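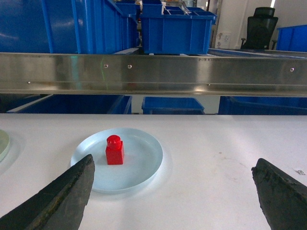 4. Sorting your bricks on the Hovia bench

Last updated: January
Reading time: 2 minutes

This is the fun part! With the worktable set up, you can start moving bricks from the dish to the bins.

4.1 Tip a small handful into the clear round dish. One layer is plenty – you want to see every stud.

4.2 Pick out single-stud bricks first. The little ones vanish under everything else, and a red one on a white top is a joy to spot.

4.3 Check the steel rail before you load any bins. The screw heads should sit snug against the metal. Use a hand screwdriver with a cross-shaped tip and stop as soon as you feel resistance.
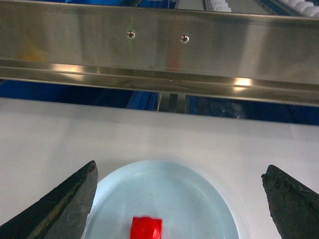
If a screw keeps turning without biting, take it out and fit one from the Mivberg spares bag. Wipe the rail with a soft dry cloth while you're there – it comes up beautifully.

CAUTION: Never lean on the rail or lift the bench by it.

4.4 Give each colour its own blue bin, and drop one brick in as a marker before you pour in the rest. It makes a big collection (ours is past 2000 bricks) so much quicker to put away.

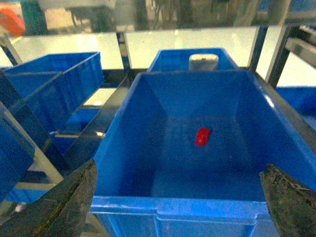

4.5 Fill each bin no higher than 3 cm below the rim.

Note: Chuang bins, part 261, also fit the Levar rack. Older ones may need a firm push at the back.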